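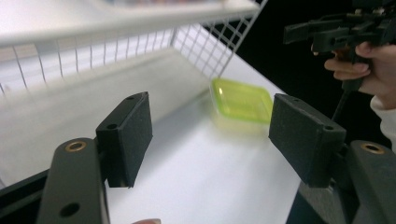
Tips for recording kitchen tasks with hand-held grippers

These tips come from our work in the Moges kitchen, where we record short examples of tidying for a learning system. I hope they are useful for other people who do the same at a normal table.

Lids and shallow boxes. Thin plastic things are harder than cups. Bring the pads down until they almost touch the table, then close slowly. If you close fast, the lid jumps away and the example is lost. Translucent plastic also shines a lot under a strong lamp, so turn the lamp to the wall.

Foam pads. Wipe them with a damp cloth after every 21 recordings and let them dry fully. Flour and sugar are the worst, they stay in the foam. When a pad does not grip a dry spoon any more, change both pads and not only one.

Two hands. Decide before you start which hand holds and which hand moves. Keep the waiting gripper up and to the side. In October we threw away 36 examples where the two tools knocked together, all of them near the shelf.

Wire shelves. The tip of a finger goes easily between the wires and gets stuck. Come from the front, with the wrist straight. Put heavy things on the bottom shelf, otherwise the whole unit walks a little each time you touch it.

Mistakes. Do not stop the recording when you drop something. Pick it up again in a calm way and finish. Hildegard Hinrichs, who checks our recordings, keeps such examples in a separate folder called Tarnholm, and it has 121 of them now.

Starting positions. Move the lid a hand's width between examples and turn it also. My first long series was all from the same spot, and I had to do it again.

Rest. Put the tools down after 20 minutes. A tired thumb closes too early, and you will notice it only in the evening when you look at the recordings.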